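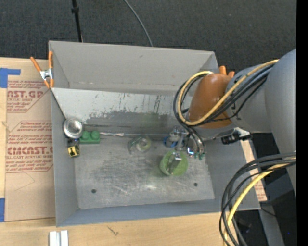 The arm over the sorting bin, afternoon demonstration.

Home | Visits | Gallery | Members | Contact

December
By Spyros Petridis

Our group was invited to the open day at the Kurnetti workshop in Sutby. We were 13 visitors, and the program had 4 stations, of which the picking station was the one where most of us stayed the longest. The staff explained the work slowly and allowed many questions, for which I thank them very much.

The bin is of gray metal, and its floor is full of fine scratches. Two spring clamps with orange ends are fixed at the back corners. Small things lie inside: a shiny round tin, a green toy block with two studs, a thin rod along the fold where the slope meets the floor. I was told that small shiny things are more difficult for the system than big ones, and that the team changes the set of objects often.

One of our members, who worked many years with packing machines, was more interested in the cables. Yellow and black ones make big loops around the wrist of the arm. He asked how long they last, and he got a long answer about bending, which I could not follow completely.

The team calls its control program Tendedow. In the evening before our visit it had reached trial number 651, and the engineer showed us the list on a screen in the next room.

The workshop closed its doors at 18 hours. The next visit of our group will be to Luangrath, and members who want to come should write to me through the contact page.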